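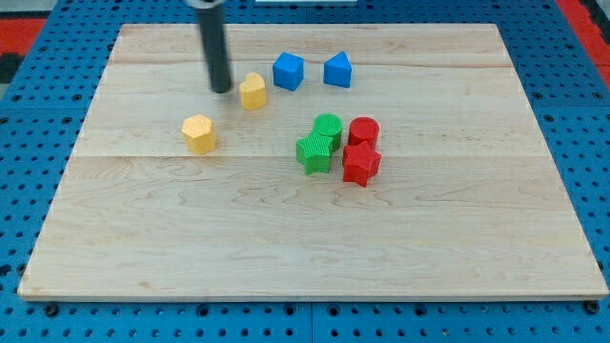

Week 4 – licensed toys and the age rating problem. Recap from last time: a license is a permission to use somebody's characters, logos, vehicles etc. on your product, for money, for a set time. Today is the awkward case, a game rated for adults that gets a toy line kids can buy. Start with what the toy maker is really selling. Plain blocks on a maple board carry no story at all. A kid supplies it. Put a soldier and a logo in the box and the story comes from the game, rating included. So who is the buyer?

Three possible buyers (know these for the quiz in September)
1. The adult player. Collects, displays, maybe never builds it.
2. The parent who plays. Wants something to share with a kid.
3. The kid who has seen the trailer, or an older brother's screen. Not supposed to play it.
Most plans say 1 and the shelf says 3. Look at where the store puts it.

Our running case: Sallulel, shooter, mature rating. Publisher is Bemton. Toy partner is Ireo, building sets. First wave was 14 sets, the largest with 194 pieces. Age on the box: 10 and up. Age on the game: 17 and up. That gap is the whole lecture.

How Ireo handled it
Blandine Fleury ran the licensing side. Her rule was vehicles and places first, figures second, no blood, no named weapons. The box art was redrawn from scratch, none of it lifted from the game cover. Rating logo of the game does not appear anywhere on the toy, and there is no download code inside. Remember the code part, students always miss it. A code in the box would push a ten year old straight to the store page.

What Bemton wanted – timing. Toys on shelves before the game, so the toys act as advertising. Ireo wanted the reverse, wait and see if the game sells. They settled on a small early wave (the 14) and an option on a second. Roscoe Escobedo's reading for this week covers the option clause, pages are on the course site. Read the part on minimum guarantees twice, its dense.

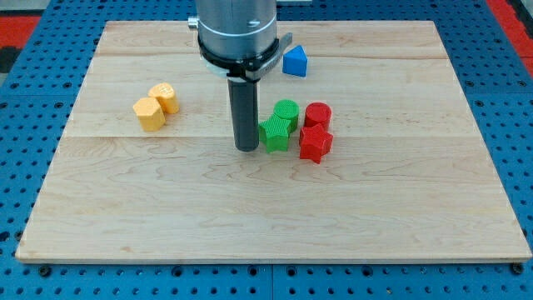 Photo: Bernadette Dunleavy

Terms
Minimum guarantee – what the toy maker pays even if nothing sells.
Royalty – a cut of each sale, usually on the wholesale price, not the store price. Check wich one the contract says.
Approval rights – the publisher signs off on sculpts, paint, packaging. Slow. Gallagher lost a holiday season this way, see the handout from week 2.
Sell-off period – time after the license ends to clear stock.

Objections to think about
Myrtle Kapoor's argument: the toy makes the brand feel normal to kids long before they can legally buy the game, so a separate age on the box means very little. Ornella Caruso disagrees. She says kids have always played soldiers and the sets have less in them than a Saturday cartoon. Both are short, read both. I don't need you to pick a side but you do need to say what evidence would change your mind.

For the section meeting
Bring one licensed toy, or a photo of the box. Write down the age on the toy and the rating of the source. Some 100 words on who you think the buyer is and why the package tells you so. Handwritten is fine if I can read it.

Next week: what happens to the toys when the game gets delayed.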